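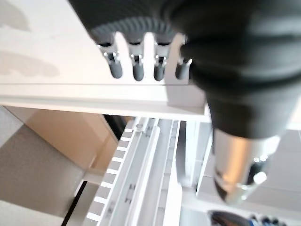
The Jar Years

What happens when a perfectly ordinary household decides to give up packaging, and then has to eat lunch

The first thing you learn at a refill store is what your own jars weigh. Mine, which once held pasta sauce and still smells faintly of oregano however many times I boil it, weighs 245 grams. I know this the way I know my Social Security number. I have written it on the lid in marker, then again on the base, because the marker on the lid comes off on my hands and then I have 245 on my thumb for the rest of the afternoon.

I started going to Dumitrescu in August, when the trash pickup in Mirnthorpe went to every other week and the can by our garage began to develop a personality. My plan was simple. I would buy less packaging, throw out less packaging, and become the kind of person who has a pantry. What I had at the time was a cupboard, with a bag of rice in it held shut by a clothespin.

Dumitrescu is on the corner where the shoe repair place used to be, and the old sign bracket is still up there, holding nothing. Inside there are bins along two walls, a row of spouts for oils and vinegars, and a back room with the cleaning products, which you enter at the risk of your sinuses. The scale is a Fotberg, a big gray thing with a dial, and it's older than most of the customers. You put your empty jar on it, you shout the number, and Rok Stojanović writes it down.

Stojanović bought the business from the family whose name is on the door and has never gotten around to changing it. He worked in freight before this. He is not a man who will tell you that you're saving the planet. When I asked him on my first visit what the most environmentally friendly thing in the store was, he looked over my basket of brand-new matching glass containers, bought that morning from a large website, and said, "Probably the jars you had at home."

I went home and got the jars I had at home.

The trouble with lentils

A refill store makes you decide how much of a thing you want, and I was not prepared. For my entire adult life someone in a factory had decided how many lentils I should own. Left to myself with a scoop, I turned out to be a lunatic. I came back from my second trip with enough red lentils to bury a cat, and exactly 43 grams of cumin, a quantity I can only describe as a cry for help. We are still eating the cumin. Everything we ate that fall tasted like the inside of a rug store, and my husband began asking, in a careful voice, whether there was any cumin in the pancakes.

There's also the matter of labels. I had assumed that I, a grown woman, could tell flour from powdered sugar from cornstarch by looking. You can, if you remember to look. The gravy I made in November stood up on its own and was very sweet, and my mother-in-law had seconds, which tells you something about either the gravy or my mother-in-law.
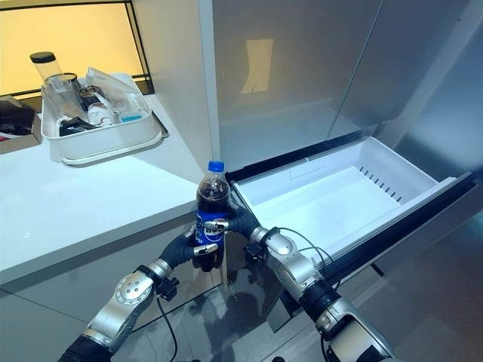
A bottle of cola at an open freezer drawer. Drinks are where good intentions tend to slip.

I should be fair about what it costs, as these articles usually aren't. I kept receipts for the first 3 months and compared them with what I'd been paying at the supermarket. Oats, rice, and dried beans were cheaper. Spices were much cheaper, cumin excepted, on account of volume. Nuts were more expensive, and the good olive oil was so much more expensive that I now pour it with one hand cupped underneath. Dish soap came out level, though the soap, a locally made one called Tuson, is thin stuff, and everybody in my house uses twice as much of it as they need. All told I was ahead by $193, a sum I had already spent on glass containers from a large website.

What the numbers leave out is time. A supermarket trip took me half an hour. Dumitrescu takes longer, plus the washing and drying of jars, plus the hunt for the lid. Every jar in my house has a lid and none of those lids belongs to any of the jars. And you still have to go to the supermarket afterward, with your virtue clinking in the trunk, for the milk, the toilet paper, and whatever the kids drink.

I put this to Stojanović, who was up a ladder pouring chickpeas into the top of a bin. He said most of his regulars buy five or six things from him and get the rest elsewhere, and that he does the same himself. The customers who worry him are the ones who come in with a cart and an announcement. "They do everything for a month," he said, "and then I see them in the parking lot across the street and they hide behind the car."

I didn't say anything. It was a big car.

Five or six things

So I've cut back. I no longer refill shampoo, after an incident with the conditioner spout that I'd like to keep between me and the back room. I no longer buy pasta there, as it rattles in the jar and half of it ends up as rubble. What I do buy is oats, rice, coffee, dish soap, raisins, and peppercorns, and I buy those every couple of weeks in the same six jars, whose weights I know by heart.

If you're thinking of trying it, take jars with wide mouths. A funnel is worth carrying and you will forget it. Weigh everything empty, and dry it properly first, or your oats will form a kind of paving. Ask for a taste of the raisins — there are two bins, and one is far better than the other for the same price. Go early in the morning, before the line for the coffee grinder reaches the door, and for spices take the smallest container you own and fill it halfway.

Our trash can has calmed down. It's not empty, and there's a yogurt problem I haven't solved, but the lid closes and stays closed until the truck comes. The cupboard has been promoted to pantry, at least by me. The clothespin is back on the line.

Last week I ran into a neighbor at the store, standing in front of the spice wall on her first visit with a quart jar under the cumin and her hand already on the lever. I thought about warning her. Then I remembered that we still have quite a lot of it at home, and asked if she'd like some of ours.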